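Budget d'équipement d'un poste de manipulation à deux bras

Le budget d'équipement d'un poste de manipulation à deux bras désigne l'ensemble des dépenses qu'un atelier, un laboratoire ou une école doit prévoir pour installer et maintenir en service une table de travail munie de deux bras robotisés de petite taille. Le terme s'emploie surtout pour des postes fixes, destinés à la manipulation d'objets légers : rangement, tri, assemblage simple, préparation d'une table. Il ne couvre pas les cellules industrielles fermées, qui obéissent à d'autres règles d'achat et de sécurité.

Dans l'usage courant, on parle aussi de « budget de poste » ou d'« enveloppe de poste ». La deuxième expression est plus fréquente dans les établissements d'enseignement, où la somme est attribuée une seule fois et doit être dépensée avant la clôture de l'exercice, en général en décembre.

Origine de la notion

Pendant longtemps, l'achat d'un bras robotisé a été traité comme l'achat d'une machine isolée. Le prix du bras formait presque toute la demande, et le reste (table, fixation, câbles, objets à manipuler) était pris sur les frais généraux. Avec l'arrivée de bras légers moins coûteux, cette méthode est devenue peu pratique. La part du bras dans la dépense totale a diminué, et les demandes complémentaires se sont multipliées.

Une des présentations souvent reprises dans les formations est celle de Dušan Stoyanova, responsable des achats techniques à l'atelier Babalola. Dans une note interne, il propose de partir de la tâche et de remonter ensuite vers le matériel. Pour chaque objet que le poste doit saisir, on écrit son poids, sa plus petite dimension et la nature de sa surface. Le choix de la pince vient après, puis celui du bras, puis celui du châssis. La note est connue sous le nom de « méthode à rebours ».

Composition du budget

Les postes de dépense sont habituellement répartis en familles. La répartition change d'un établissement à l'autre, mais les familles suivantes se retrouvent presque partout.

Bras et pinces. C'est la ligne la plus visible. Elle comprend les deux bras, leurs embases, les pinces et les doigts de rechange. Les doigts sont des pièces d'usure et il est recommandé de les compter à part, car leur forme dépend de la tâche. Des doigts effilés conviennent aux petites pièces rondes, des mâchoires parallèles plus larges aux objets à faces planes. Quand les deux bras ne portent pas le même modèle de doigts, il faut prévoir deux jeux de rechange différents.

Châssis et plan de travail. Le cadre en profilé d'aluminium est la solution la plus répandue, parce qu'il permet de déplacer les embases sans perçage. Le plateau peut être en bois, en panneau composite ou en métal. Le bois clair est apprécié pour le confort visuel et pour son remplacement facile – il se marque cependant plus vite sous les pinces. La longueur des profilés se commande avec une marge, les chutes servant ensuite pour les supports de caméra ou de lampe.

Câblage et énergie. Cette famille est régulièrement sous-évaluée. Elle comprend les alimentations, les câbles de puissance et de communication, les rallonges, les gaines et les attaches. Un câble qui suit un bras doit garder une boucle libre au niveau du poignet, ce qui oblige à prendre une longueur supérieure à celle du bras lui-même.

Ventilation. Dans les locaux sans climatisation, un ventilateur au sol est parfois ajouté près du poste. Il faut vérifier que le flux d'air ne déplace pas les objets légers.

Objets et accessoires de tâche. Ce sont les pièces que les bras saisissent, déplacent ou assemblent : vaisselle, bougeoirs, bougies chauffe-plat, petites étagères, plantes en pot, boîtes. Leur prix unitaire est bas, mais ils doivent être achetés en plusieurs exemplaires identiques, y compris pour le remplacement. Un modèle retiré du commerce au milieu d'un programme peut obliger à reprendre tout le réglage.

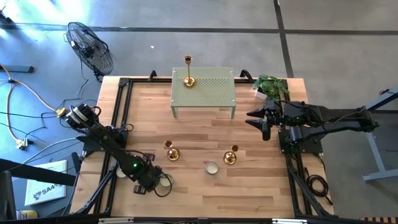 Pour les accessoires métalliques brillants, la prudence est conseillée au moment de la commande. Les surfaces dorées ou polies renvoient la lumière et peuvent gêner la vision artificielle ; un essai avec un seul exemplaire est préférable avant l'achat du lot. Les pièces en deux parties, par exemple une coupelle et son pied, se commandent toujours par paires complètes, et la ligne correspondante indique le nombre de paires et non le nombre de pièces.

Méthodes d'estimation

Deux méthodes principales sont employées.

L'estimation par catalogue consiste à additionner les prix publics de tous les éléments. Elle est simple et acceptée par la plupart des services comptables, mais elle ignore le temps de montage et les petites fournitures. Son résultat est donc presque toujours trop bas.

L'estimation par poste témoin consiste à monter un premier poste, à noter toutes les dépenses pendant la période de mise en service, puis à multiplier le résultat par le nombre de postes désirés. Elle donne un chiffre plus proche de la réalité, avec le défaut de retarder la commande principale. Fatima Onyeka, qui a conduit l'équipement de la plateforme pédagogique Visten, a comparé les deux méthodes sur un même projet de 26 postes. Le relevé du poste témoin comportait 115 lignes, contre 50 dans le devis établi par catalogue. L'écart venait surtout de la visserie, des attaches, des serre-joints et des adaptateurs électriques.

Certains établissements combinent les deux approches : le catalogue pour les bras et les châssis, le poste témoin pour tout le reste.

Choix des fournisseurs

L'achat groupé auprès d'un intégrateur unique, tel que Gurkico, simplifie la garantie. Un seul interlocuteur répond pour les bras, le châssis et le câblage, et le délai de livraison est commun. Le prix est plus élevé, et les modifications après la livraison sont facturées.

L'achat séparé laisse plus de liberté. Les profilés peuvent venir d'un fournisseur spécialisé comme Clamby, les bras d'un distributeur, les accessoires du commerce ordinaire. Cette solution demande une personne capable de vérifier la compatibilité des fixations avant la commande. Le point délicat se trouve le plus souvent entre l'embase du bras et la rainure du profilé, où quelques millimètres suffisent à rendre une plaque inutilisable.

Dans les deux cas, il est d'usage de demander par écrit la durée de disponibilité des pièces détachées. Une réponse orale n'a pas de valeur au moment d'un litige.

Planification

Le calendrier d'achat suit un ordre différent de celui du montage. Les bras, dont le délai est le plus long, sont commandés en premier. Le châssis peut attendre que le plan du local soit confirmé. Les accessoires de tâche se commandent en dernier, sauf s'ils servent au choix de la pince.

L'implantation au sol doit être dessinée avant la signature. Le plan indique l'encombrement de la table, la portée des bras au-delà du cadre, l'emplacement des prises et le passage du personnel. Les rallonges posées sur le sol sont tolérées pendant la mise en service – leur remplacement par des goulottes doit figurer au budget dès le départ. Il est bon de prévoir aussi une zone de dépôt à côté de chaque table, car les objets non utilisés finissent autrement sur le plan de travail.

Coûts récurrents

Après l'installation, le poste continue de produire des dépenses. Les plus régulières sont les doigts de pince, les câbles de poignet, le remplacement des accessoires usés et le plateau. S'y ajoutent l'électricité, la surface occupée et les heures de réglage. Un fonds de réserve est souvent constitué au moment de l'achat ; à la plateforme Visten, il est calculé pour 3 exercices et peut atteindre jusqu'à un quart du prix initial du poste.

Les bougies, les plantes et les autres objets fragiles sont parfois classés en consommables. Ce classement évite de les inscrire à l'inventaire, mais il impose une commande annuelle, même quand le stock est suffisant.

Critiques

La méthode à rebours a été critiquée pour sa rigidité. Un poste choisi pour une liste fermée d'objets s'adapte mal à une nouvelle tâche, surtout si la charge admissible des bras a été calculée au plus juste. Ses partisans répondent que le châssis en profilé garde une grande partie de sa valeur et que seul le changement de pince est nécessaire dans la majorité des cas. D'autres auteurs préfèrent fixer d'abord une enveloppe, puis chercher les tâches qu'elle permet. Cette seconde pratique reste courante dans les écoles, où le montant est connu avant le programme.

Voir aussi

Cahier des charges technique
Coût total de possession
Effecteur (robotique)
Profilé d'aluminium à rainures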